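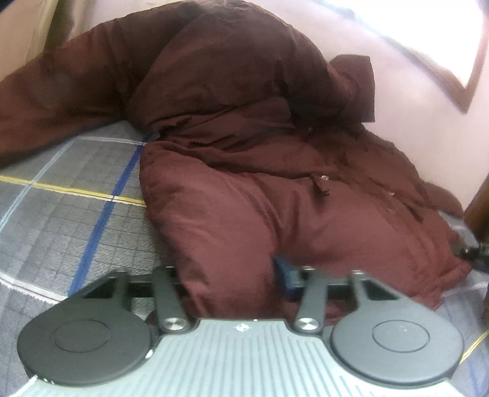
Puffer jacket on the bed, dark reddish-brown, heaped and crumpled. The tag hanging near the middle is on the zipper pull.

The Winter Coat Shelf
Closets and Storage gallery, text by Callum Laing

I have been reading the advice on putting away puffer jackets, and I don't believe most of it. There is a lot of it. Roll it, stuff it in its own hood, sit on it, seal it in a bag and suck the air out with a vacuum cleaner. Every method comes with a picture of a neat little brick, and I have yet to see the follow-up picture from the day somebody needed to wear the thing.

So this page is about one coat and one shelf. The coat is a Cluvberg, glossy quilted nylon with a puffy front, and it weighs 1260 grams on the kitchen scale. The shelf is the top one in a bedroom closet and it's already too full.

The starting point
A heap is an honest place to start with a coat like this. You get a sleeve going off one way, the top bunched up in a peak, and deep folds all over the rest. People online lay theirs out flat with the arms crossed before they begin, and I suspect the flat coat was half the work.

The roll
The Idow method, which gets passed around as if it were a law of nature, has you zip the jacket, fold both sleeves in, fold it in half the long way and roll from the hem up. Then you tuck the roll into the hood. Fine if you have a big hood. With a stand-up collar you end up holding the roll shut with one hand and looking for a rubber band with the other. My roll held until I put it on the shelf and let go.

The shine doesn't help. Slick nylon slides over itself, and the more carefully you line up the edges the more they wander off. I'd like to see the Idow people try it with something this slippery instead of the matte ones they always seem to have.

The bag
I bought the Brilutton vacuum bags, pack of 3. The box says they cut bulk "dramatically," and to be fair, they do. The coat went down to the thickness of a couch cushion. It also went stiff and lumpy, with a corner that stuck out and caught on everything, so it took up less room and was harder to put anywhere. By Saturday one bag had let its air back in. I pressed the seal again and it held, for now.

I'm also not convinced this is good for the filling. The instructions recommend "seasonal use," and I can't tell whether that means it's safe for a season or that I shouldn't go past one. I took the coat out of the bag.

The fold
Plain folding, then. Zip it up, lay it face down, sleeves across the back, bottom third up, top third down. Lean on it with your forearms from the hem toward the collar so the air has somewhere to go. It comes out bigger than the roll and a lot bigger than the bag. It also stays where you put it, if something sits on the front edge. I used two sweaters.

Do the zipper first. A loose pull with a tag on it will find its way into a fold, and then you're digging for it in December with cold hands.

The hanger
I should have started with the hanger. The usual objection is that puffers eat up the rail, and they do. Mine needed the space of three shirts. But I have shirts I haven't worn since I moved in, and the coat gets worn every day for months, so I'm not sure why the coat was the one being asked to shrink.

The 33 items business
Somebody will write in to tell me to get down to 33 items of clothing and stop complaining. I looked at one of those lists, from a site called Tawhiri, and the winter coat wasn't on it. Neither were boots. The author keeps "outer layers" in a separate category, in a hall closet that we are never shown. I could reach 33 too with a hall closet.

What I did with it
Folded, top shelf, left side, sweaters in front, old pillowcase over the whole thing for dust. The pillowcase cost nothing and I like it better than the bags. The other two Brilutton bags are still in the box if anyone local wants them.

Next in Closets and Storage: shoe racks, and whether the bottom row is ever any use.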